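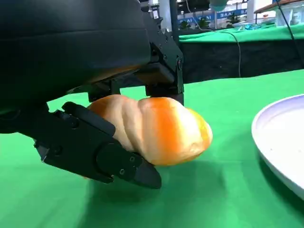

Markano wrote under my first post on the green tablecloth that a cloth this bright makes any food look worse, and that I should have bought it in cream. I don't agree, but I see the point. The glazed roll holds up fine against it. Anything pale and plain would have a harder time.

So, the Poria fall table set, bought in January when it was marked down. You get the cloth, a shallow plate and little striped pumpkins. The shop page at Beveo had 671 ratings when I ordered, nearly all of them glowing, and I don't trust a page like that. I read 157 of them. Most said "cute" and stopped there.

The cloth is the part I'd pay for again. The color is loud - louder than on my screen - and it came out of the wash the same green. The hem is another matter. Mine had a loose thread on day one and I've trimmed it twice.

The plate is a pale lavender white with a raised rim and a good shine. It's too shallow for anything with sauce. Toast, a roll, a pumpkin, fine.

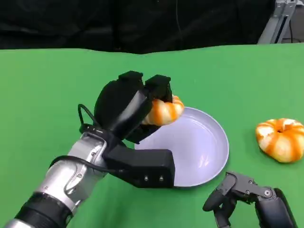
Striped pumpkins and the shallow plate on the green cloth.

The pumpkins I expected to hate. The orange and cream stripes are better than I feared, but I wouldn't buy them alone at the price Osei asks for theirs.

7 out of 10, and only at the sale price.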